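# Folding on the bed (and why I'll never go back to the kitchen table)

I am a total convert to folding laundry on the bed! When we lived in the flat at Penrose I did everything on a wobbly kitchen table, and half of it slid onto the floor. A mattress is wide, it's at a decent height if you kneel, and nothing rolls off.

Strip it back first. Duvet off, pillows off, just the sheet left on – you want a big plain surface where a stray sock shows up straight away. Then tip out one load at a time. Never two, however brave you feel.

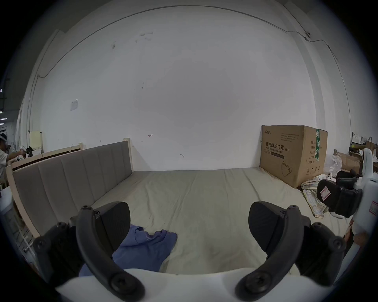 T-shirts are where I'd start, as they crease fastest when they're left in a heap. Shake each one hard by the shoulders, lay it face down, sleeves in, then fold up from the hem in 3. A crumpled one like the blue cloth on the sheet there needs smoothing with the flat of your hand before the first fold, and I do the area by the label last so it sits straight. Checked things are a joy, by the way – cream, green and brown plaid gives you ready-made lines to fold along, so use them! And a big cardboard box up in the far corner against the wall is a brilliant thing to stack towards. Mask boxes, nappy boxes, whatever the chemist is throwing out, they all do the job.

A few more bits I've picked up:

- Fold towels last. They're bulky and they eat the space.
- Work from the headboard side outwards, so finished piles stay out of your way.
- Shirts for hanging go straight on the door handle, on hangers, buttons done up at the neck.
- Odd socks live in a bag for 14 days, then they become dusters.

My sister in Jedstead swears by a folding board. I tried hers in July and it was good fun, but it made everything too wide for my drawers. If yours are deep, give it a go!

Next time: getting candle wax out of a tablecloth.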